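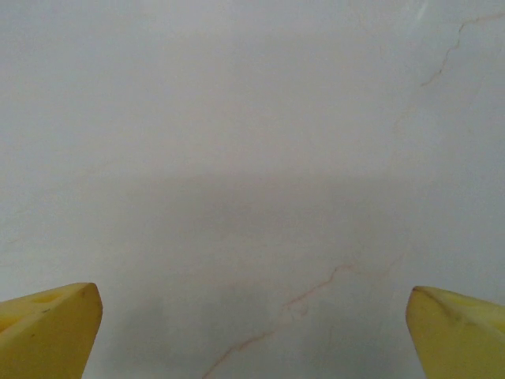
4. Recording and filing a public meeting

Section 4 covers the use of the Narirska meeting recorder at council sessions, candidate forums and party caucuses. It assumes the unit has been charged and registered as described in Section 2. Place the recorder on a hard, level surface within reach of the person taking notes. A smooth, pale top with thin reddish-brown veins, like the one shown, is suitable, but sound reflects off a hard surface, so the felt pad must be fitted under the unit before recording starts.

4.1 Before the meeting

1. Press and hold the power key until the status light turns green.
2. Open the Session menu and select the type of meeting: Council, Forum or Caucus. The type cannot be changed once recording has begun.
3. Enter the name of the presiding officer as it is printed on the agenda. Do not enter a title.
4. Load the agenda file. The unit accepts plain text files of up to 800 lines. Longer agendas must be split and loaded in order.
5. Check the free space shown at the lower right of the display. A full evening session needs at least 600 MB.
6. Run the level test. Ask one person to speak from the farthest seat at a normal volume. The level bar should stay between the two marks.

Note: If the bar does not reach the lower mark, move the unit closer to the speakers. Raising the gain will also raise the noise of fans and air vents.

4.2 During the meeting

1. Press Record when the meeting is called to order. The unit adds a time mark.
2. Press Item each time the chair moves to a new item. The display shows the next line of the agenda.
3. Press Vote when a question is put. Press it again when the result is read out. The two marks are filed as a pair.
4. For a closed session, press and hold Pause until the light turns amber. Both microphones are off while the light is amber.
5. Press Resume when the meeting returns to open session.

Caution: A short press on Pause stops the file but leaves the microphones on for the level display. Always use the long press for closed sessions.

Note: If items are taken out of order, press Item and use the arrow keys to find the correct line. Marks already made are not affected.

4.3 Public comment

The comment timer is set at the factory to three minutes. To change it, open Session, then Timer, and enter the new limit in seconds. The timer gives one tone with 30 seconds left and two tones at the end. It does not cut off the recording.

Speakers who give only a first name are filed under that name - the unit does not ask for a surname. Where local rules require a full name, enter it by hand after the meeting.

4.4 Filing the record

1. Connect the unit to the clerk's computer with the supplied cable.
2. Open Prollska Desk and select Import. Wait for the check line to read Complete.
3. Compare the vote pairs with the written tally. A pair with one mark missing is shown in red.
4. Enter the name of the person certifying the record, for example Trevor Tapley, and select File.

Caution: Do not unplug the cable during import. A broken import must be started again from step 1.

The unit holds up to 1,000 marks per session. When the limit is reached, recording continues but no further marks are added.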